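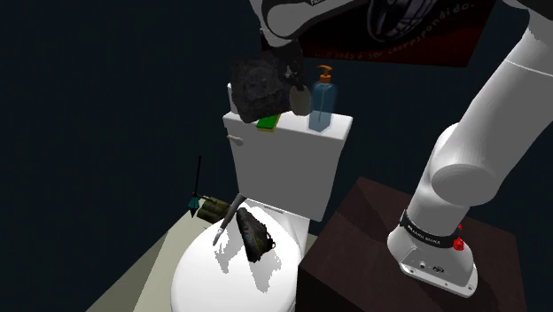

Unit 4 of the Husaven workshop course covers placement tasks in simulation. By now every group should have the simulator installed and should have finished the table-top exercises from Unit 3. The bathroom is the first room where the arm works close to large fixed objects, and it is graded on collisions as well as on the final position of the item. The arm is the same Franka on a pedestal that you used before, so your joint limits and home position carry over without changes. The toilet tank is the work surface. It is narrow, and with the charcoal slab, the sponge and the blue soap dispenser all at that height there is not much room to bring the gripper in from the side. Plan your approach from above wherever you can.

What you will hand in

Each group submits one controller file, one log of its runs and a written report of no more than two pages. Put the group name in the file name of all three. The log is written by the simulator and should not be edited. If a run crashed, leave it in and mention it in the report.

The task

Your controller gets a target object and a target area at the start of each run. It has to grasp the object, carry it to the area, release it and return the arm to home. Objects are drawn from the Dradska set, which has 50 models. Some are everyday things and some are odd shapes with rough surfaces, and your code should not assume a flat side or a handle. Starting positions change between runs. The toilet, the walls and the pedestal stay where they are.

A run ends after 3400 simulation steps. If the object has not been released by then, the run scores zero for placement but can still earn the collision points.

Scoring

Placement is worth 60 percent of the grade, collisions 25 percent and the report 15 percent. A collision is any contact between the arm and a fixed object. Contact between the fingers and the target object does not count. Pushing another loose object is allowed if it stays on the surface it started on. Knocking it to the floor costs the same as a collision.

Suggested order of work

Start with the sponge. It is small enough for the gripper to close on and it makes a good first test of your grasp height. Run it with the collision check switched on from the beginning. Groups that leave the check until the last week usually have to rewrite their path code.

Next, add a waypoint above the tank and pass through it on the way in and on the way out. Watch the elbow as well as the gripper. The Hajdu planner we use in this course only checks the hand unless you set the full-arm option, and the setting goes back to default every time you reload the room.

After that, move on to the rest of the set. We will test your controller on 13 objects that you are not told in advance.

Lab machines

The Clastik server allows 300 runs per group for this unit. Short test runs count toward the limit, so use the local version for debugging. The queue is slowest after 4 p.m.

Reading for next time: Unit 5 handout, sections on grasp selection and on recovering from a dropped object.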